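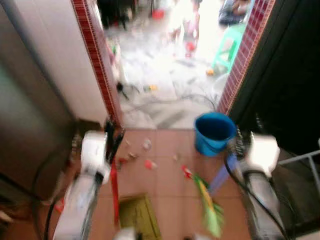 Jillia Tile and Stone has supplied and laid floors in Plolimville and the surrounding towns for 36 years. Silvan Holzer started the business with one ute and a lock-up behind the old Azimi bakery, and most of the early work was bathrooms and laundries. These days we do more living areas and entries, and plenty of people still ask for large square terracotta-coloured tiles with a light grout, laid right up to the doorway. Paler colours sell well too, particularly in newer homes, but the warmer shades have never gone out of our range.

We work from a showroom and warehouse on Grostetico Road. The showroom has 40 floor panels set out at full size, so you can walk on a tile before you order it. Samples can be borrowed overnight. Bring your room measurements if you have them, and a photo of the existing floor if it has to come up.

Our tilers are employed by us and paid by the hour. Apprentices work alongside a qualified tiler until they finish their time, and several of the people who trained here now run our larger jobs. Waterproofing in wet areas is done by our own licensed staff, and you get the certificate with your final invoice.

Silvan still does most of the measuring and quoting. Quotes are itemised, with floor preparation, tiles, adhesive, grout and trims shown separately. We hold each price for 49 days. Workmanship queries go to the same office, and Silvan or the tiler who did the job will come out to look.

The showroom closes at 4 pm and there is parking for trailers at the rear. Trade customers can collect from the warehouse from 6.30 am.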